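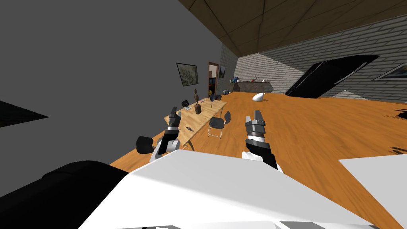 Pavitz Reading Stand, Model 18

Sat 14 November
By Maysoun Hijazi, Product Information

Print this page | E-mail this page

The Pavitz Reading Stand is a free-standing support for books, periodicals and loose papers, intended for public libraries, reading rooms and day centres. It is supplied to institutions only and may be ordered singly or in quantity through the Patville office.

The stand consists of a weighted base, an upright and a sloping ledge. The angle of the ledge is set by a hand wheel at the rear and may be altered while the reader is seated. A raised lip along the front edge retains the lower margin of the page, and two felt-covered clips are provided for volumes that do not lie open of their own accord. The clips should not be used on bindings in poor repair.
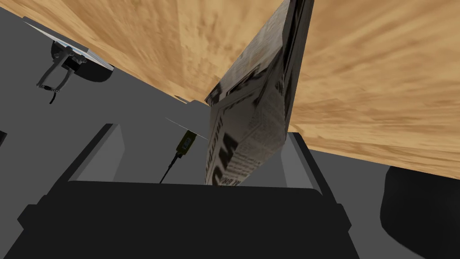

Newsprint places particular demands on a stand of this kind. The sheet is thin, the page is large, and a copy handled by many readers in a day soon loses its stiffness. Folded, a paper can be stood nearly upright, as the copy shown here is, but large headline letters may then run up the fold and cannot be read as words. The broad ledge, available as an extra, allows the full page to be opened flat – the lip holds both halves level.

Specification

Load on ledge: up to 18 kg
Width of broad ledge: 1000 mm
Finish: matt grey or matt green
Assembly: one hex key, supplied

Care and maintenance

The ledge may be wiped with a damp cloth. Solvents and abrasive powders will damage the finish and must not be used. The hand wheel should be checked once a year and tightened where necessary. Replacement felts are sold in packs and can be fitted without tools.

Ordering

Orders should state the finish required and whether the broad ledge is to be included. Stands ordered before October with the earlier Brultier clip remain under guarantee, and the new clip will fit them without alteration. Enquiries regarding delivery should be addressed to Branislav Mikuš, and those regarding spare parts to Iveta Štefanec, both at the Patville office.

Last updated by: M. Hijazi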